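Checking Two Spreads: The F-Test in Plain Use

By Parisa Shirazi
December
6 comments | 20 shares

Before comparing two means, an analyst often has to know whether the two samples vary by the same amount. The F-test takes the larger sample variance and divides it by the smaller. If both populations are normal and their variances are equal, the ratio follows the F distribution, with degrees of freedom set by each sample size less one.

Finn Kettler ran the test at Brevport on fill weights from two lines, 50 readings per line. His ratio stayed below the critical value, and he kept the pooled estimate.

The normality assumption matters. Heavy tails inflate the ratio, and a larger sample does not cure this. Iraís Esquivel at Nolen reran a set of 3600 readings with Levene's test, which works on absolute deviations from the group center, and the apparent difference dropped out.

We use cookies to measure visits. Accept | Settings

Report the ratio, both degrees of freedom and the p-value. State whether the test was one-sided.

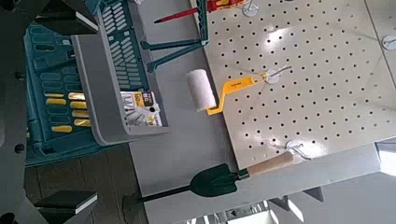 When the Variances Differ

Use Welch's version of the t-test.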